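4. Folding and stacking your cloths

I put this part off for ages when I first got the Fernska cloth set, and just stuffed everything in the drawer under the sink. Don't do that. Folded cloths dry your dishes and dust your shelves exactly as well as balled-up ones, sure, but you'll grab the right color on the first try, and you'll stop pulling out six to get one.

Before you start

You want a flat surface that's bigger than you think you need. I use my wooden kitchen table. The counter works too if you can clear enough of it, but I always end up nudging the toaster. Wipe the surface down first, as microfiber picks up every crumb it touches.

Caution: cloths have to be all the way dry before you stack them. A damp one in the middle of the pile will make the whole lot smell, and then you're back at section 3 (Washing) doing it all over again.

Folding

1. Dump the clean cloths at one end of the table and pull out one color at a time. I do the biggest towels first so they end up at the bottom, but if yours are all the same size, go in any order you like.

2. Lay the first cloth down and smooth it out from the middle with the flat of your hand. Microfiber clings to itself, so you may have to peel the corners apart. If it's really grabby, give it one good shake.

3. Fold it in half, edge to edge, then in half again the other way. You're going for a rough square. Please don't fuss over this! Mine never line up perfectly, and they fit the drawer just fine.

4. Turn the square so the folded edge faces you, and set it down where the stack is going to live. Keep it well off to one side so you've got open table left to work on.

5. Add the next ones on top, and let a little of each color show at the side – that way you can see what's in the pile without digging through it.

Note: if your cloths have sewn-in tags, tuck them inside on the first fold. I leave my tags on, as the washing instructions are printed there and I can never remember them. If they bug you, snip them close to the seam and go slowly.

6. Keep the cloth you haven't folded yet away from the finished pile. A purple towel on top with blue and green peeking out, and one light green cloth still rumpled on its own across the table, is a good place to be when you're nearly done.

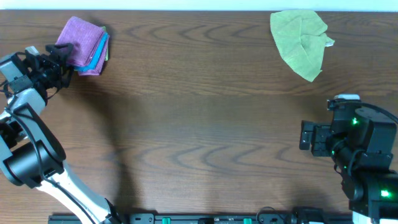 7. Smooth out the last cloth, fold it the same way, and put it on the stack. Press down gently with both hands to settle everything.

8. Slide one hand under the bottom towel, keep the other on top, and carry the whole pile to the drawer in one go. If it starts to lean, set it down and split it in two.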